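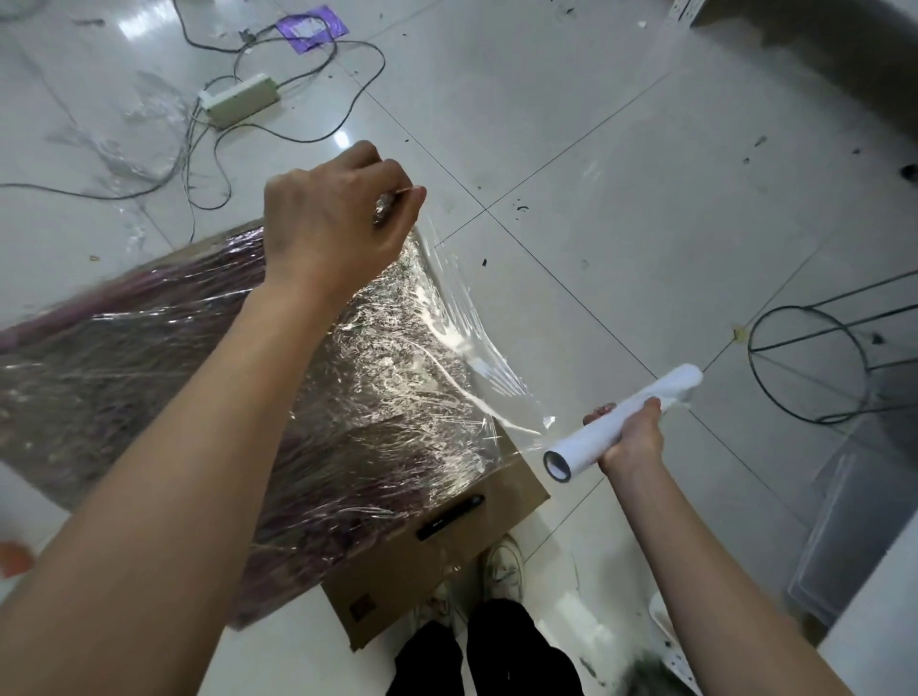

Why did the wrapping arm start moving again while the gate was open? The gate switch had been bridged with a bit of wire, so as far as the controller knew, the gate was shut.

OK, so that's the whole fault in one line, and I'll leave it up there for a sec while people find a seat. Say hi, thank Gheorghița for the room.

The job first. We wrap parcels. Odd sizes, odd shapes, some of them already boxed, some flat, stretch film round the lot and tape on top. By hand it's a roll in one fist and the parcel in the other, and you turn whichever is easier. The Guva arm does the same thing with the roll on a carriage, and it had done 697 parcels on the McIver line before the day I'm talking about. We all quite liked it (still do).

What it's bad at is knowing when the film has snapped. It looks for pull on the roll, and if the tail catches on a corner there's still pull, so round it goes, wrapping nothing. Then somebody has to open the gate, clear the tail, close the gate, press reset, walk back. After the umpteenth time that gets old.

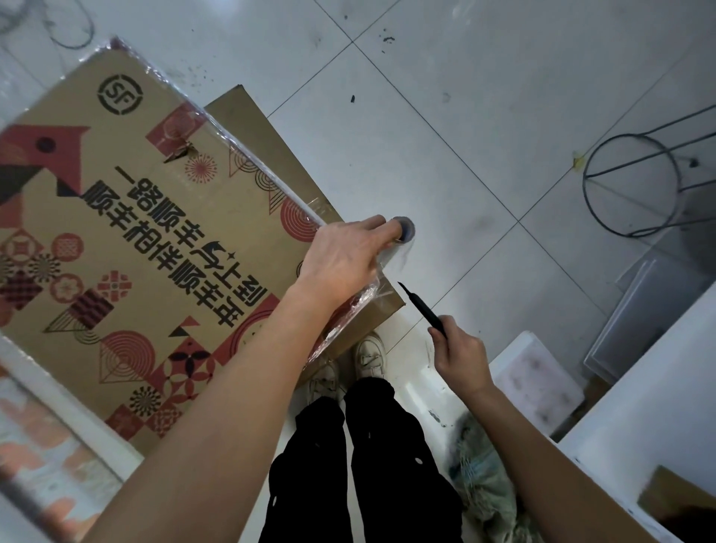
Clearing the tail means you've got a blade in your hand, which I want you to keep in mind, because Rhona A. had one in hers. She'd stopped the arm at the panel, opened the gate and leaned in. The arm was on pause and waiting for tension. She tugged the film to get at the snag, the arm felt tension, and off it went. Film carriage into the forearm. Bruise, no cut, and she dropped the knife straight away – good instincts, I'd have hung on to mine.

Slow down on this bit. Two faults, and people only ever ask me about the first.

One, the bridge wire. It went in back in July during a test and stayed in. I signed that test off, so that's mine.

Two, pause isn't stop! On our panel the pause button was the big friendly one, and the arm kept its drive power the whole time. Pulling film by hand should never be able to restart anything. We've changed that now: a lost-tension fault drops the drive, and you need a reset from outside the gate.

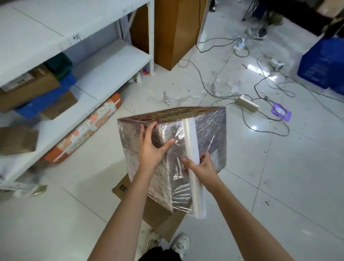

Torquil Gourlay wrote back on the draft of these notes that I was going easy on the maintenance sheet. It had a line for "gate closes" and no line for "arm dies when gate opens", he said, and a wired-up switch passes the first one every time.

He's right, and it's been added. Open the gate with the arm crawling, watch it lose power, initial the box. Start of every shift.

If there's time, show the log: 217 film faults between the test and the bump. Ask the room what theirs looks like. If we're running over, skip to Dorin's wiring sketch and take questions from there.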